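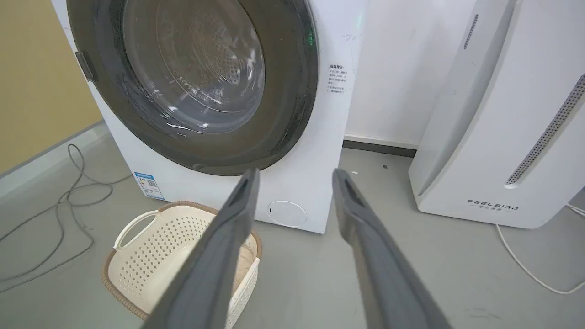

Saturday, hair trial

Back from the trial at Kedard a little after four. I want to write it down while I still remember what she did, because at the last one I trusted my memory and by the next morning I couldn't have told you which side the part was on.

I left the house with clean hair from the night before, no conditioner at the roots, which is what the salon asked for in their message. It was flat by the time I got there. The stylist said flat was fine and that she would rather start with that than with hair full of somebody else's mousse. She sprayed the roots, dried it upside down with her hands, and put in hot rollers across the top. Those stayed in for the whole of the makeup talk, and my scalp was sore at the crown by the end of it.

First try was the low bun. Center part, sides pulled back over the ears, everything pinned at the nape. I have had this picture saved for months and I was sure about it. On me it looked severe. My ears stick out more than I like to admit and the center part does nothing to help. We moved the part over to the left, above the arch of the eyebrow, and loosened the sides so they covered the tops of the ears. Better. Still a bit like I was about to serve lunch on an airplane.

Second try was the same bun but set higher, level with the bottom of the ears, with a twist coming in from each side and crossing above it. She pulled the twists apart with the tail of the comb so they had some width. I liked this one from the back and not so much from the front. From the front you couldn't tell anything had been done at all.

Third try was half up. Top section lifted and pinned, the rest in soft waves down the back. This was my mother's choice before I ever sat in a chair, and I had been arguing against it on the grounds of heat and lipstick and wind. It looked nice. It also dropped. The waves on the right side were half gone before she had finished pinning the left, and she agreed that with my hair it would be straight by the time we sat down to eat. So that is settled, and I can say so at home with some authority.

We went back to the second one and she took out a piece at each temple and curled it away from the face with the small iron. That fixed the front. I wore it home. It is now almost eight and it has held through the bus, the grocery store and lying on the couch, which I was told not to do. One pin behind the right ear has worked its way out. The front pieces have gone limp but they were meant to be soft anyway.

The comb. I took both with me, the pearl one from Sinditia and the plain gold one. The pearl one is prettier in the hand. In the hair it sits too far out and catches the veil when I turn my head to the left. She tried it above the bun and below it, and below was better, but then the veil has nothing to hold on to. The gold one went in flat above the twists and I forgot it was there. I think I will wear the gold and keep the pearl for the evening, when the veil is off. The Sinditia one can't be returned now in any case, I threw the box out.

The veil needs to come out more easily. It took her a good while to get it free and I don't want somebody tugging at my head behind a door while people are waiting for the first dance. She suggested two small loops sewn to the underside of the veil comb, so it can be pinned through the loops and the pins pulled straight down. I will ask at Kabbaj when I go in for the hem. They said they do small alterations on veils, but they said it in the tone of people who would prefer not to.

Makeup was only a talk, no trial. She looked at my skin in the window and told me to stop with the scrub. I have been using it every other night. She wants me to leave everything alone except a plain moisturizer and sunscreen, and not to start anything new from September on. No facial the week before either. I had one booked. I will move it up.

Then money. The hair on the day, with her coming to us, plus my mother and my sister, plus the makeup for all three, and the travel, comes to 2,491. I had written down 2,000 in the budget and I had thought that was generous. The other quote, from Ukden, was lower but didn't include the travel, and they would not do a trial without the full deposit paid. I didn't like that. I could bring this one down by doing my own makeup, which I can do perfectly well for work but not for photographs at noon. My sister says she will do her own and doesn't mind. I haven't asked my mother and I don't intend to.

I told the salon I would answer by the middle of the week. I am going to say yes.

Things to do:

Move the facial.
Ask Kabbaj about the loops, and take the veil comb along.
Send the stylist a photo of the back of the dress, she wants to see where the buttons start.
Buy a shirt that buttons down the front for the morning, so nothing has to go over my head. I own none that aren't for the office.
Stop using the scrub.
Haircut, ends only – she said six weeks before and no later.

I took the pins out just now and put them in the saucer by the bed. My head aches a little on top. There is so much spray in it that it is keeping the shape of the bun by itself, and I am too tired to wash it tonight. Old pillowcase on, and I'll do it in the morning.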